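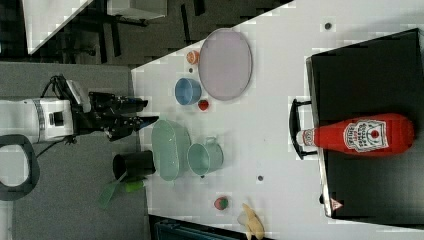
Ravorow gripper at the table, jaws open and pointing toward the items.

Setting Up the Ravorow Gripper Kit for Tabletop Picking

By Heino Stankevičius

This guide covers the Ravorow two-finger gripper kit from first mounting to a working pick routine on a table of household items. It assumes you already have an arm that moves, an emergency stop you have tested, and the arm maker's control software on your computer. If you have used a gripper before, you can skip to Step 3.

I bought the kit through Samonte in July and have used it most days since then. Notes on what I would change are at the end.

What is in the box

The kit comes with the gripper body, two fingers, an adapter plate, mounting bolts, a power and signal cable, a bag of cable ties and a printed card with a download code. The code gets you the Dukutley control program, which runs the gripper and stores your grip settings. You supply the arm, the computer and the tools. A set of metric hex keys and a torque driver will do.

Step 1. Mount the gripper

Power the arm down completely. Bolt the adapter plate to the wrist first, then the gripper to the plate. Start all the bolts by hand before you tighten any of them, and tighten in a cross pattern to the value on the card.

Look at the locating pin before you tighten. If it is not seated, the gripper will go on a few degrees off and every grip you teach will be off by the same amount. I did this the first time and had to start over.

Step 2. Run the cable

Plug the cable into the gripper and leave a loop over the top of the wrist. Turn the wrist by hand through its full travel, both ways, and watch the loop. It should never pull tight and never hang between the fingers. Tie the cable back along the arm only after you have done this.

The cable supplied was long enough for my arm with the loop included. On a longer arm you may need the extension, sold separately.

Step 3. Connect the software

Open Dukutley and choose Add Device. The gripper should show up in the list. If it does not, check that the port number is set to 1463 and that your firewall is not blocking it. The manual puts this in the appendix, but it belongs on page 2.

Once connected, press Home. The fingers close, open all the way and stop. Keep your hands clear. The position readout should now say 100, meaning fully open. If it gives a lower number, something is blocking a finger or the bolts are fouling the body. Go back to Step 1.

Step 4. Lay out the table

Use light items with different shapes. Toy food and plastic dishes are cheap and stand up to being dropped. I work with toy fruit, a blue bowl, a black cup, a teal cup with a handle, a pale green oval dish, a lavender plate, a ketchup bottle and a black tray with a handle. The bottle can lie on the tray.

Leave finger room between things you mean to pick. The open jaws need more space than you would expect, and most early failures come from a finger landing on the item next door. Mixed poses are useful too. A cup on its side is a different job from a cup standing up, and you want settings for both.

Keep handles and long utensils in mind when you plan paths. Anything that sticks out past the table edge can be caught by the arm on its way in.

Step 5. Teach the first grip

Start with a small round item.

Move the arm until the item is centered between the open fingers.
Lower it until the fingertips are just above the tabletop.
In Dukutley, set force to Low and speed to Slow.
Press Close and wait for the Held light.
Raise the arm a short way and stop.
If the item stays put, save the grip under a name you will recognize.

If it slips, raise the force one step and try again. Do not raise speed and force together.

Step 6. Dishes and bottles

Grip bowls and cups by the rim, one finger inside and one outside. Use Low force. Thin plastic will flex, and the software may read the flex as a missed grip. Turning the Hold Check delay up to 3 fixed this for me.

For a bottle on its side, line the fingers up across the body and close near the middle of its length. A full bottle needs more force than an empty one, so save them as two grips.

Plates and trays are the weak spot. The fingers are too thick to get under a flat plate. Warnley sells thin fingertips that fit this gripper, but I have not tried them.

Problems and fixes

Held light comes on with nothing in the jaws: run Home again.
Fingers stop halfway: check the cable plug at the gripper end.
Item turns as it lifts: grip closer to its middle.
Dukutley loses the device when the arm moves: the cable loop is too short.

What I would change

The card should show the locating pin. The saved grips can be renamed but not copied, so making a small change to an existing one means teaching it again from scratch. I would also like the thin fingertips included at this price. The gripper itself has worked without a fault, and the force steps are fine enough for soft plastic. If your work is mostly cups, bottles and small round things, I would buy it again. For plates, wait until you have seen the thin tips tested.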